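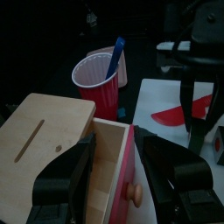 我最近迷上了一件特别花时间的事：坐公交车坐到终点站。随便挑一条线，上车，一直坐到司机熄火，然后下去走走，再坐回来。说给同事听，对方问我终点站有什么，我想了半天答不上来，因为大部分时候确实没什么。可是那种感觉很像小时候开抽屉，浅色木盒子上一只边缘漆成粉红的小抽屉，捏住圆圆的木头拉手往外一带，里面空空的，也还是高兴，还想再去拉别的。我对终点站就是这种心情。在这座城里住了这么久，站牌最下面那一行字天天看见，居然一个都没去过，想想真是浪费！

起因是去年八月。那天本来要去 Arruda 修鞋（那家修鞋铺后来我也爱上了，改天单独写），上车以后吹着冷气睡着了，醒来的时候窗外全是玉米地。车上只剩我和一位抱着电风扇的老太太。我慌了一下，问她这是哪儿，她说快到 Petthorpe 了，语气平常得像在说快到厨房了。我想反正已经坐过了，干脆坐到底。结果终点是一个圆形的小广场，中间一棵很大的椴树，树底下一圈长椅，站台旁边有个卖冷饮的窗口。我买了一瓶姜汁汽水，坐在树荫里等返程车，等了整整二十分钟，那可能是我整个夏天最舒服的二十分钟。鞋当然没修成，拎着又回家了。

从那以后就一发不可收拾。

先说 57 路，我心目中的第一名。它从火车站后门出发，前半段很无聊，一站一站都是红绿灯和连锁药店，坐过的人大概都在这一段下车了，所以不知道后面有多好看。过了河以后，路突然窄下来，车身贴着石墙走，会车的时候两边司机都要把后视镜收一收，互相抬一下手。再往上是一段连续的弯，坐在右边靠窗能看见整条河，坐左边就只能看人家的后院——不过后院也很好看啊，有人晒被子，有人种了满墙的豆角，有一家院子里摆着浴缸，浴缸里种的是草莓。我春天去看还只有叶子，等结果的时候一定要再去一次。

57 路的终点叫 Posumstead，名字听着像个有来头的大地方，下了车才发现就是一条街。街上有面包店、五金店、一间开着门的小教堂，还有一家我至今没弄清楚卖什么的店，橱窗里放着雨靴、信封和蜂蜜。面包店的葛缕子面包只做到中午，我第一次去晚了，第二次特地坐了头班车。头班车真值得坐一回！天还没全亮，车厢里都是去上早班的人，彼此认识，上来就接着昨天的话头往下聊，谁家的猫回来了，谁的膝盖又疼了。我一个外人坐在后排，听得津津有味，差点想插嘴问猫到底是从哪儿找回来的。

面包拿到手还是热的，外皮很硬，掰开有一股又像茴香又像柑橘的味道。我本来想留一半带回家，回程过河之前就吃完了。

再说 6 路。6 路是市里最短的线之一，从头到尾一路都是住宅区，按理说毫无看点。可是我现在反而经常坐它，下班以后心里乱的时候，上去转一圈，比什么都管用。它开得很慢，站和站挨得近，刚起步就减速，整个人跟着轻轻晃。傍晚的时候家家户户开始亮灯，能看见厨房里有人在洗菜，有小孩趴在窗台上写作业，写两笔就抬头看一眼车。终点是游泳馆，下车的人头发没干就又上车，车厢里一股淡淡的氯水味。我小时候学游泳，回家的公交车上就是这个味道，再加上书包里那块压扁了的豆沙面包。闻到就饿，没办法。

说到这里一定要夸一下坐车的位置。我试了很久，有一点心得，写下来给同样想试的朋友。

单层的车，我最喜欢后门后面第一排。那里地板高出一截，视线刚好越过路边停着的车，又不像最后一排那么颠。夏天要避开后轮上面的位子，脚底下发烫，坐久了昏昏沉沉的。双层的车不用说，上层第一排，只是下坡的时候树枝会刷地一下扫过玻璃，第一次遇到我整个人往后缩，旁边的小男孩笑得停不下来。要是想听人聊天，就坐在面对面的四人座附近，别坐进去，坐进去人家就不好意思聊了。

还有时间。周末的中午最差，车上挤，路上也堵。我喜欢上午十点以后，通勤的人已经散了，买菜的人正往回走，购物车和布袋子占满过道，里面伸出来大葱和芹菜。有一回一位大叔的袋子破了，橙子顺着过道一直滚到司机脚边，全车人弯着腰找橙子，找完了大叔非要一人送一个。我那个橙子酸得要命，还是一瓣一瓣吃完了。
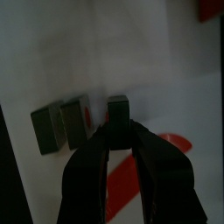
当然也有扑空的时候。有一条线的终点是个物流园，下车以后四面都是围栏和卡车，人行道走着走着就没了，我在站牌底下站着等了一个多小时，风又大，手机也快没电，只好反复读站牌上的失物招领启事。有人丢了一只单簧管！我到现在还惦记那只单簧管。另一次我看错了时刻表，把只在上学日开的班次当成了每天都有，最后走了很长一段田埂才走到下一条线的车站，鞋上全是泥。不过路上看见一群凤头麦鸡在翻过的地里跑，头上那撮羽毛翘得老高，走几步停一下，很神气。要是没看错时刻表，哪里看得到。

所以现在出门前我会做一点准备，也就一点点。查好末班车，这个最要紧。带水，带一件薄外套，带一本可以随时放下的书（不要带推理小说，我因为看推理小说错过了整段河景，后悔死了）。零钱也要有，有些小站的窗口只收现金。其他的就不查了。终点站有什么店、什么风景，提前知道了就少一半乐趣，宁可扑空。

我在家里贴了一张很大的线路图，坐完一条就用彩色铅笔描一遍。底图是从 Trisus 的旧书摊上淘来的，那家摊子就在 Arruda 桥头，专卖过期的地图、年历和时刻表。我那天翻到这张图高兴得叫出声来。图有些年头了，好几条线已经改了道，有一条干脆取消了，原来一直通到水库边上，现在只开到半路。我照着旧图沿取消的那一段走过一回，废弃的候车亭还在，水泥的，长椅上长了青苔，墙上有人用粉笔写着下一班几点几分，字迹淡得快看不出来。我在里面坐了一会儿，吃了个鸡蛋三明治。也没有车来，倒是来了一只狗，看了看我，看了看三明治，又走了。

描图这件事比我想的上瘾得多。一开始随便拿支蓝的就描，后来开始讲究，靠水的线用绿色，上山的线用棕色，像 6 路这样在城里绕来绕去的就用橙色。57 路太喜欢了，我单独给它留了一支紫红的。现在整张图看上去像一团散开的毛线，西边密密麻麻，东边还大片空着。东边那几条线班次少，一天只有早晚各几班，得专门请一天假去坐，我已经在盘算了。

也有人问我，坐这么多车不花钱吗。我买的是月票，怎么坐都一样，这样算下来简直占了大便宜。写这篇之前我翻了一下随手记的里程，从去年八月到现在，加起来已经超过 2,000 公里，自己也吓了一跳。两千多公里，够我跑到别的国家去了，结果我一直在家附近转圈子。可是真要让我拿这些换一趟远门，我还舍不得呢。

这大半年里最大的变化，是我开始认得季节了。以前上班走地铁，一年到头都是同样的灯光，到了街上才想起来该换外套。现在同一个弯，八月是满眼的绿，什么都看不见；十一月叶子一落，忽然露出一座小桥和桥边的磨坊；一月里河面起雾，司机开得格外慢，全车人都不说话，只听见雨刷一下一下地响；前几天再去，坡上开满了黄色的小花，远看像谁把颜料打翻了。我回家查了图鉴，应该是款冬，也可能是别的，隔着车窗看不准，下次打算提前一站下来走近了看。

还认得了一些司机。57 路早班那位会吹口哨，吹得很好听，过弯的时候停下来，直路上接着吹。6 路有一位总是等人，从后视镜里看见有人跑，就不关门，车上的人也从来不催。Petthorpe 那条线的司机更有意思，到了终点会拿出一个小水壶去浇站台边的花盆，浇完看看表，再上车打着火。我问过那些花是不是公司种的，答案是自己从家里搬来的，冬天还要再搬回去。

下个月我想把水库那条线的后半段全走一遍，从现在的终点一直走到旧图上的终点，中间那几站的名字都很好听，不知道站牌还在不在。再往后就是东边。有坐过东边几条线的朋友，欢迎留言告诉我几点的车最好，坐左边还是坐右边，至于终点有什么，先别说！

对了，那双鞋后来还是修好了，换了新底，现在专门穿着它坐车。

2026年4月1日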